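Hallenbüro

Als Hallenbüro bezeichnet man einen offenen Arbeitsraum, der in einer ehemaligen oder noch teilweise genutzten Gewerbehalle eingerichtet ist. Vom klassischen Großraumbüro unterscheidet er sich vor allem durch die sichtbare Tragkonstruktion und das Fehlen einer abgehängten Decke. Die Bezeichnung ist nicht einheitlich; in Mietangeboten finden sich auch »Werkhalle mit Büronutzung« oder »Loftbüro«.

Bauliche Merkmale

Die Decke besteht meist aus profilierten Blechen oder Wellplatten, die auf Querträgern aufliegen. Schräg verlaufende Streben dienen der Aussteifung und bleiben beim Umbau in der Regel sichtbar. Häufig werden Platten und Träger in einem Zug weiß gestrichen. Der Anstrich erhöht den Anteil des reflektierten Lichts und lässt niedrige Hallen höher wirken. Ab einer lichten Höhe von 5 Metern wird in vielen Fällen eine Galerie oder ein Zwischengeschoss eingezogen.

Trennwände reichen selten bis zur Decke. Üblich sind Regale, halbhohe Stellwände oder einzelne verglaste Kabinen für Besprechungen.

Beleuchtung

Hallenbüros werden überwiegend künstlich beleuchtet, da die Fensterflächen im Verhältnis zur Raumtiefe klein sind. Verbreitet sind längliche Leuchtstoffleuchten, die direkt an der Decke befestigt oder an Ketten abgehängt werden. In älteren Hallen sind sie oft nachträglich ergänzt worden, so dass Länge und Ausrichtung der Leuchten voneinander abweichen. Bei Sanierungen werden die Röhren zunehmend durch LED-Leuchten ersetzt, wobei die alten Befestigungspunkte erhalten bleiben können.

In Verkehrszonen wird schwächer beleuchtet als an den Arbeitsplätzen; ein Planungswert für Gänge mit gelegentlicher Lagernutzung liegt bei 200 Lux. Getrennte Schaltkreise sind sinnvoll, fehlen aber in vielen Bestandsbauten.

Heizung und Akustik

Die große Luftmenge unter dem Dach erschwert die Beheizung. Warmluftgebläse erreichen am Boden nur langsam 21 Grad, während sich die Wärme unter der Decke staut – Deckenventilatoren mildern diesen Effekt. Blechdecken und glatte Böden werfen den Schall stark zurück. Abhilfe schaffen Akustiksegel, Teppichfelder und schwere Vorhänge.

Möblierung und Sicherheit

Die Einrichtung ist gewöhnlich beweglich. Drehstühle auf Rollen werden zwischen den Plätzen getauscht, Tische zu Gruppen zusammengeschoben. Für Taschen und Rucksäcke sind Schließfächer in Eingangsnähe vorgesehen, die in kleineren Betrieben oft entfallen. Kuppelkameras, auch Domkameras genannt, werden bevorzugt unter der Decke montiert. In Deutschland unterliegt ihr Einsatz am Arbeitsplatz dem Datenschutzrecht.

Beispiele

Im Gewerbegebiet Grurkatum wurden 2 Hallen des Textilbetriebs Tritex in offene Arbeitsräume umgewandelt. Den Umbau plante das Büro Berchtold, spätere Mieterin war die Firma Previco. Die Deckenträger blieben dabei unverkleidet.

Offener Arbeitsraum mit weißer Decke aus profilierten Platten, Leuchtstoffleuchten und Domkamera 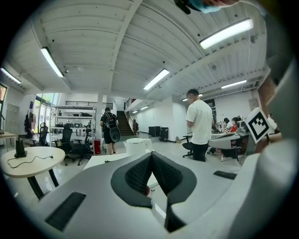 Siehe auch

Großraumbüro
Umnutzung
Industriehalle
Arbeitsplatzbeleuchtung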